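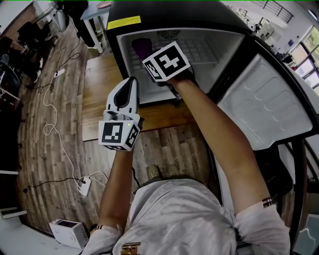 Fig. 7. Interior with door open, showing the fan grille and vent panels in the back wall.

4.2 Cleaning and Defrosting the Sasberg Compact Refrigerator

Clean the interior every 90 days, or sooner after a spill.

1. Turn the dial to 0 and unplug the power cord.
2. Take out all food. Milk and meat should go in a cooler with ice packs.
3. Remove the shelf and door bins. Wash them in warm water with a little dish soap. They are not dishwasher safe.
4. Leave the door open until any frost has melted. Lay a towel along the bottom edge to catch water.
5. Wipe the walls with a soft, damp cloth. Wipe the fan grille lightly and do not let water run into the openings.
6. Clean the door gasket, including the folds.
7. Dry everything, put the parts back, and plug in the unit. Set the dial to 3.

CAUTION: Never chip at frost with a knife or scraper. Damage to the lining is not covered by the warranty.

CAUTION: Do not use a hair dryer or heater to speed up defrosting.

Note: Allow almost 4 hours for cooling before you reload food. Keep items clear of the back wall so that air can move.

If the fan is noisy after cleaning, unplug the unit and check that the shelf is seated. If the noise continues, see section 6, code 617.

Rev. 7/12/23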